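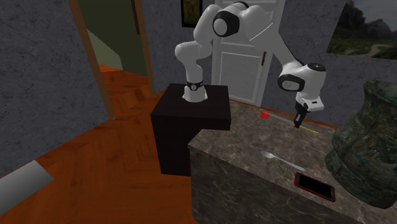 Capítulo 4
La comedia de misterio: reír mientras se investiga

Objetivos del capítulo
Reconocer los elementos que la comedia de misterio toma del relato policial clásico.
Distinguir entre suspense, sorpresa y gag, y explicar cómo se combinan en una misma secuencia.
Analizar la figura del investigador aficionado.
Redactar la sinopsis de una comedia de misterio de una página.

4.1 Un género de dos motores

En el capítulo anterior estudiamos el cine policial y vimos que su relato avanza gracias a una pregunta: quién cometió el crimen, cómo o por qué. La comedia de misterio conserva esa pregunta, pero añade un segundo motor, el humor, que funciona con otro ritmo. La intriga pide que el espectador recuerde datos y los relacione. El gag pide que los olvide durante unos segundos y atienda a un tropiezo, una réplica o un malentendido. El trabajo del guionista consiste en alternar ambas demandas sin que una anule a la otra.

Una regla práctica, muy extendida en las escuelas de guion, recomienda no colocar una pista importante justo después de una carcajada. El público de una sala tarda en callarse y puede perder la frase. Por eso muchas comedias de misterio presentan la pista antes del chiste, o la convierten en parte del chiste, de modo que el espectador la recuerde sin saber todavía que era una pista. 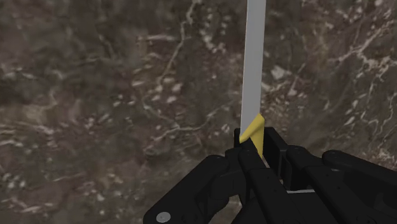

Fig. 4.1. Superficie de mármol marrón con vetas blancas.

Como hilo conductor del capítulo utilizaremos un argumento de trabajo titulado Los huéspedes de Porkville, que el alumno irá completando en los ejercicios. El punto de partida es el siguiente. El hotel Guerreiro, en la ciudad balneario de Porkville, cierra al terminar febrero. La última noche desaparece el libro de registro y, con él, el huésped de la habitación 138. La policía cree que se ha marchado sin pagar. La telefonista y el pianista del hotel, que no se soportan, sospechan otra cosa y deciden buscarlo por su cuenta.

4.2 El investigador aficionado

El detective profesional tiene método, autoridad y experiencia. El aficionado carece de las tres cosas, y de esa carencia nace buena parte de la comicidad. No puede interrogar a un sospechoso, así que se inventa una excusa para hablar con él. No puede registrar una habitación, así que entra a escondidas y se queda encerrado. Cada paso de la investigación exige una mentira, y cada mentira obliga a sostener la anterior.

Es frecuente que los investigadores formen pareja. El matrimonio aburrido, los vecinos enfrentados y los compañeros de trabajo que compiten por un ascenso son variantes conocidas. En todas ellas hay dos historias: la del delito y la de la relación. Conviene que se crucen. En nuestro argumento, la telefonista descubre que el pianista le ha ocultado un viaje a Brevstead, donde el huésped desaparecido tenía una casa. Desde ese momento él es a la vez su compañero y uno de los sospechosos.

4.3 Suspense, sorpresa y gag

Hay suspense cuando el espectador sabe más que el personaje. Hay sorpresa cuando ambos descubren un hecho al mismo tiempo. El gag puede apoyarse en cualquiera de los dos mecanismos. Si sabemos que el gerente está dentro del armario, la conversación que los protagonistas mantienen delante de la puerta produce tensión. Si el gerente estornuda y ellos se desean salud el uno al otro, la tensión se resuelve en risa, aunque el peligro continúa.

La duración es decisiva. Una escena de este tipo, escrita en una página, suele perder fuerza cuando se alarga a tres.

Términos clave
Pista falsa: dato que orienta la sospecha hacia un inocente.
Siembra: presentación temprana de un elemento que será útil más adelante.
Réplica: respuesta breve, a menudo con efecto cómico.

Actividades iniciales
1. Escribe en 5 líneas el móvil de cada uno de estos personajes: el gerente, la telefonista y el pianista.
2. En la caja fuerte del hotel aparece un recibo de 2.274 coronas a nombre de la naviera Fuditberg. Decide si es una pista verdadera o falsa y justifica la elección.
3. Redacta el diálogo del armario dos veces, primero como suspense y después como sorpresa. Compara las dos versiones con las de un compañero.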